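Istley Robotics Club Wraps Up a Busy Year at the Workbench

Thu 26 June

If you happened to walk past the old print shop on the east side of Istley High on a weekday afternoon this spring, you probably heard the club before you saw it. The robotics students have had that room since October, and by now they've settled into it the way a family settles into a kitchen, with a radio going and a whiteboard nobody is allowed to erase (there's a note on it saying so, in three different kinds of handwriting).

This year's big project has been getting a robot arm to work with a small shelf rack and its trays, which sounds like a modest goal until you've spent an evening watching teenagers argue over how wide a gripper ought to open. The task comes from the Clarkau Challenge, a regional contest for high school teams that asks each club to pick one everyday chore and teach a machine to handle it. Istley went with shelves. The club chose the chore by show of hands back in the fall, and shelves beat out watering plants by 2 votes, a result that is still brought up now and then by the plant side.

Corey Pryor, a junior who leads the programming group, has been keeping the practice log, and it's a good read if you like that sort of thing. The club set itself a goal of 300 practice runs before the end of the school year and got there with a week to spare. Of the last 300, the log marks 149 as clean from start to finish, and Corey would like it known that the figure would've been higher without one very long afternoon in May when a cable kept working itself out of its socket and everyone blamed the code! 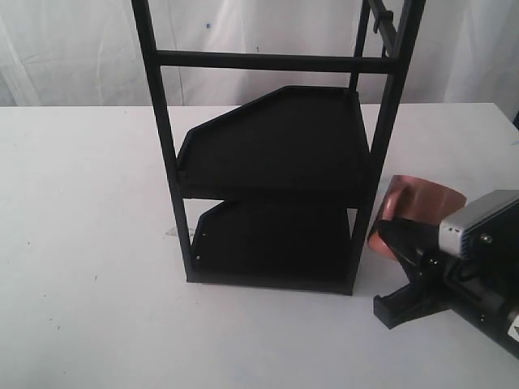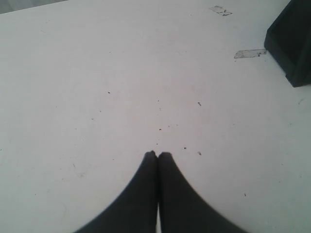
Satish Nadar said the part he'll remember is how the students talked to each other when a run went wrong. In the fall, he said, they tended to go quiet and wait for a grown-up to step in, and by spring they were already halfway through the next idea before he could get across the room. He added that he'd learned a fair amount himself, most of it about patience, and that he hopes the younger members will take over more of the programming next year, even if it means going back over some old ground together.

The contest itself was held earlier this month over in Clarkau, and Istley came home with 147 points, which put the team in the upper half of the standings and earned a certificate for its written notebook. The notebook award meant a great deal to the group that put it together, mostly freshmen, who had spent their lunch periods drawing the diagrams over again every time the design changed. It's on the shelf by the door now, and visitors are welcome to page through it (with clean hands, please).

Clidwood, the hardware store on Main Street, paid for the team's bus, and the Vasić family fed everybody on the way home, which the students mention at least as often as the score. A thank-you card is going around for signatures, so if you're a member and haven't signed it yet, stop by the front office before it closes for the summer.

The room will stay open on and off through the break for anyone who wants to keep tinkering, and new members can sign up when classes start again in the fall. You don't need to know how to code or own any tools. Bring a notebook and a snack, and wear closed-toe shoes.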